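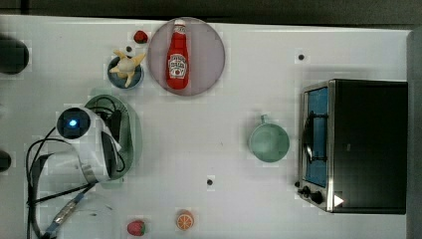 Play Kitchen Assistant (part-time), Tastgate Children's Center

Last updated: Mar 14, 2022

Tastgate is looking for a part-time assistant to run the play kitchen. The post starts in June and is for 22 hours a week, mornings only. There are 2 openings.

The play kitchen is a room for children aged three to six. They set tables, serve pretend meals and put everything away again. Toy food and tableware get used hard in there, and most of the job is keeping them clean, complete and in the right place while the children are busy with them. You will also spend a good part of each morning sitting at a low table being handed a banana in a bowl.

What you will do

Set out the tables before the first group comes in. Each table gets its own mix of plates, bowls, mugs and play food, and the mix changes from week to week. A typical one has a pink plate, a dark blue bowl, a mint-green mug, a toy strawberry and a toy banana with the peel open. The room lead, Birsen Işık, writes the weekly table plan and will go through it with you.

Play alongside the children. Ask for things by name and color, take an order, be a customer. We don't correct a child who puts ketchup in a bowl of fruit.

Wash and dry the toys at the end of the morning. Play food goes in the left sink, tableware in the right. Anything cracked or with a loose part goes in the repair bin and gets written in the book.

Keep the stock list. We own up to 400 pieces of play food and tableware, and small items such as the strawberries go missing often. You will check the shelves against the list once a week and tell the office what to order. Most of our tableware comes from Nillov and the food from Landberg, but there are older pieces mixed in and we want to keep using them.

Wipe down the tables and sweep. The floor is washed in the evening by the building's cleaners.

What we are looking for

— Some experience with children under seven, paid or unpaid. Babysitting and help with younger family members both count.
— Able to stand, bend and lift for most of a morning. The toy crates are heavy when full.
— Comfortable keeping a written list up to date.
— Patient with noise.
— Pediatric first aid certificate, or willing to take the course before starting. We pay for it.

A second language is useful. Families here speak Turkish, Cantonese and Spanish as well as English. It is not required.

You don't need a degree or a teaching certificate for this post. People who want to move into teaching have used it as a first step, and we can sign off classroom hours if your program accepts them.

Pay and conditions

Pay is on the center's assistant scale, step one or two depending on experience. Ask the office for the current sheet. After your trial period you also get 300 dollars a year toward training of your choice. The center closes for two weeks in late summer and those weeks are paid.

All staff go through a background check. We start it once you accept an offer, and it has to clear before your first morning.

How to apply

Send a short letter and a list of past work to Li-hua Cheung at the center office. Paper or email is fine. Include the names of two people we can call, at least one of whom has seen you with children. If you have only done unpaid work, list that.

We read applications as they come in and will close the post when both places are filled. If we invite you, plan on one full morning — half an hour of talking and the rest in the room with a group.

Questions about the work itself can go to Birsen. Questions about pay, hours or the background check go to Li-hua.

Other recent postings
Lunch Room Helper, Güler Street site
Substitute Assistant, all rooms
Toy Repair Evening: helpers needed
Summer Garden Lead

Contact the office | © 2022 Tastgate Children's Center | Back to top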